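球衣、护具和看球那点家务：哪些窍门值得信，哪些别当真

每年橄榄球赛季一开，各种“球迷必备清洁法”就满天飞。白醋泡球衣，冰箱冻护膝，牙膏擦头盔，转来转去总是那几条，配的对比照片一张比一张亮。我家里一个人打业余联赛，另一个人只看球不动手，脏衣服归我洗，所以这些法子我大多试过。先说结论：有用的不到一半，而且有用的那些都很无聊。

一、草渍

网上说小苏打加白醋，冒泡就是在“分解污渍”。冒泡是酸碱中和，泡冒完了，盆里剩下的差不多就是一盆淡盐水。要用就分开用，别图那个热闹。

我现在的做法是：回家先把干泥拍掉，翻到反面用冷水冲，再抹一点含酶的洗衣液，放上40分钟，然后正常机洗。酶要时间，抹上去立刻扔进洗衣机等于白抹。有人坚持要用热水，我不同意，草渍里常常混着血，热水一烫，血就固定在布上了，后面怎么搓都是一圈褐印。

漂白水不要碰印号码的地方。家里那件Evuneck的客场白色球衣就是这么毁的，号码边缘发黄，胶也翘了起来。

二、护肩和护膝的味道

“装进袋子放冰箱冻一夜，细菌全死光。”这条流传最广，我也最不信。冷冻多半只是让细菌停工，拿出来回了温，味道照旧，冰箱里还多一股味。

管用的是风。训练完别闷在包里，把能拆的衬垫都拆下来，挂在通风处，用风扇对着吹至少8小时。衬垫用温水加一点中性洗涤剂手洗，按压出水，不要拧。硬壳部分湿布擦一遍就行。Fivum出过一种护具除味喷雾，我买过一瓶，喷完像是更衣室里开了间花店。味道盖住了，第二天又回来。

三、头盔

牙膏里有磨料，擦亮外壳的同时也在划它。面罩和外壳用温肥皂水、软布，够了。酒精、丙酮、去胶剂一律别用，有些外壳材料碰了溶剂会变脆，而你从外面看不出来。贴纸残胶拿吹风机开低温慢慢烘，用指甲推。推不动就留着，难看一点不影响打球。

至于“自己换内衬省钱”，我持保留态度。型号不对、卡扣没到位，头盔就不是那个头盔了。这种钱我不省。

四、钉鞋

报纸塞鞋吸水是真的，前提是你肯换。塞进去一团，过一夜不管，第二天就是一团湿报纸捂着一双湿鞋。头两个小时换一次，睡前再换一次。鞋垫单独拿出来晾。暖气片上烤鞋我见过两回，两回都开胶。

鞋钉拧不下来，先用旧牙刷把缝里的土刷干净再拧，多数时候卡住它的就是土。还不行，滴一滴轻油，等一等。拿钳子硬上，最后滑丝的是鞋底。

五、看球的吃食

炸鸡翅“提前炸好，开赛前微波一下照样脆”，不脆。要提前做就烤：鸡翅擦干，拌一点盐和泡打粉（是泡打粉，不要拿小苏打代替），铺在烤架上敞着放冷藏，临开赛再进烤箱。擦干这一步比任何秘方都要紧。

奶酪蘸酱结块，通常是火太大。离火再下奶酪，分几次加，拌一点玉米淀粉。Panura的慢炖锅说明书上写保温档可以放整场，我放过，到下半场锅边已经结了一圈硬壳。中场休息搅一次，加一勺牛奶。

还有人算过账，说一个赛季在家备菜能省下4,000块。我按自家小票加了加，大约1,000，还没算那口锅。

六、收纳

真空压缩袋收护具，不推荐。海绵压上半年，弹性回不回得来全看运气。球衣可以叠，号码朝里，中间隔一张白纸。收之前一定要干透，摸着干和真的干差一天。Roy街那家旧货店卖的带孔塑料筐很好用，比什么“运动专用收纳系统”便宜得多，也透气。

季前翻出来的第一件事是检查带子和扣件。松紧带拉长了不回弹，就换掉，别打结凑合。
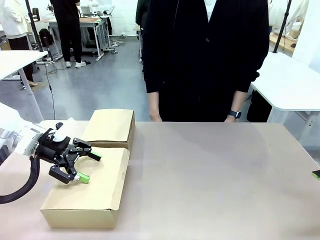
球衣上的号码已经开始翘边，还能自己用熨斗压回去吗？

可以试，但别抱太大希望。先看洗标允不允许熨烫，允许的话垫一张烘焙纸，用低温，不开蒸汽，按住十来秒，放凉了再看粘没粘住。没粘住就再来一次，还不行就停手，温度加上去很容易把涤纶面料烫出亮印，那个印去不掉。压好以后翻面冷水洗，不进烘干机。如果背胶已经发黄变脆，熨斗帮不上忙，只能找印字的店重做。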